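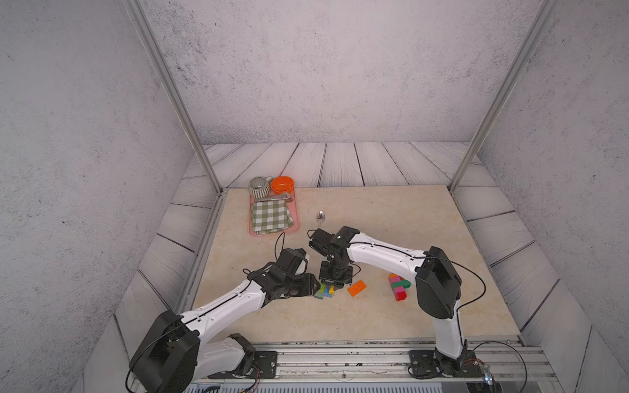 双腕教示セル「Foltix」によるブロック操作の作業例

双腕教示セル Foltix 製品概要

Foltixは、Rasticoが提供する卓上型の双腕教示セルです。操作者が遠隔操作またはアームの直接操作によって作業の手本を示し、その動作を学習用データとして記録することを目的としています。大学、公的研究機関および企業の研究開発部門における、模倣学習用データの取得と方策の評価にご利用いただけます。

本体構成

天板の手前側に設けた金属製の取付レールに、白と黒のロボットアーム2台を取付プレートを介してボルトで固定します。両アームの先端にはグリッパーを備え、作業台の中央付近で双方の先端を近接させた操作が可能です。外枠はアルミフレームとし、背面と左右を灰色の壁面で囲っています。周囲の人の動きや背景の変化が記録映像に及ぼす影響を抑えるための構造です。

天板は交換式です。写真の仕様は淡いクリーム色の大理石調で、実環境に近い外観での記録を希望されるお客様に選ばれています。無地の天板および木目調の天板については、ご注文時にご指定ください。

教示方式

教示には次の方式を選択できます。

遠隔操作教示
操作者は手元の操作用アームを動かし、セル内のアームを追従させます。左右のアームは独立して操作でき、片腕のみの記録にも対応します。

直接教示
アームの保持力を弱めた状態で、操作者が手で先端を導き、経由点または連続した軌道を記録します。グリッパーの開閉は付属のフットスイッチで入力します。

同一の作業について両方式を併用することも可能です。記録データには教示方式の区分が自動的に付与され、後から方式別に抽出できます。

標準作業セット

導入後ただちに教示を開始できるよう、スタッド付きのカラーブロックと食器類からなる作業セットを用意しています。ブロックは把持、受け渡し、積み上げの教示に使用します。食器類にはマグカップ、ボウル、スプーンなどを含み、トレイへの配膳や片付けの作業に適しています。布類を加えた構成では、柔軟物の取り扱いも教示の対象となります。

物品の色および形状は、製造時期により変更される場合があります。同一の物品で長期間の記録を行う場合は、予備を含めた一括でのご注文を推奨いたします。

記録ソフトウェア Zodar

記録および管理には、専用ソフトウェアZodarを使用します。各関節の角度、グリッパーの開度、カメラ映像を共通の時刻情報とともに保存し、教示の開始と終了、成否の判定、作業名の入力を一つの画面で行うことができます。不要な区間の削除、教示の再生、データ形式の変換にも対応しています。再生時は、初期配置の物品を記録時と同じ位置に戻したうえで、低速での動作確認を先に実施してください。

導入実績

ベトナムの開発拠点Hàでは、本製品を用いてブロックおよび食器の操作に関する教示データを継続的に取得しています。同拠点で公開準備を進めているデータセットには、遠隔操作による教示3,129件と、直接教示による教示1,312件が収録されています。いずれもZodarの標準形式で保存されており、本製品をご購入のお客様には申請に基づき提供いたします。

設置条件

水平で振動の少ない床面に設置してください。筐体下部には通気部がありますので、前方をふさがないようご注意ください。ケーブルはアームの可動範囲に応じた余長を確保し、動作中に張力がかからないことを確認してください。設置および初期調整に要する期間は、約2日です。

安全に関する事項

教示中にセル内へ手を入れる場合は、必ず直接教示モードに切り替え、非常停止スイッチに手が届く位置で作業を行ってください。遠隔操作中および再生中に物品を置き直すことはできません。操作者は、事前に当社所定の講習を受講する必要があります。

お見積りおよびお問い合わせ

構成、納期および価格については、製品お問い合わせ窓口にて承ります。お問い合わせの際は、想定される作業内容、使用する物品の寸法と質量、設置場所の電源条件をお知らせください。実機による教示の見学をご希望の場合も、同窓口にお申し込みください。

本ページの記載内容は2025年12月31日現在のものです。仕様は予告なく変更することがあります。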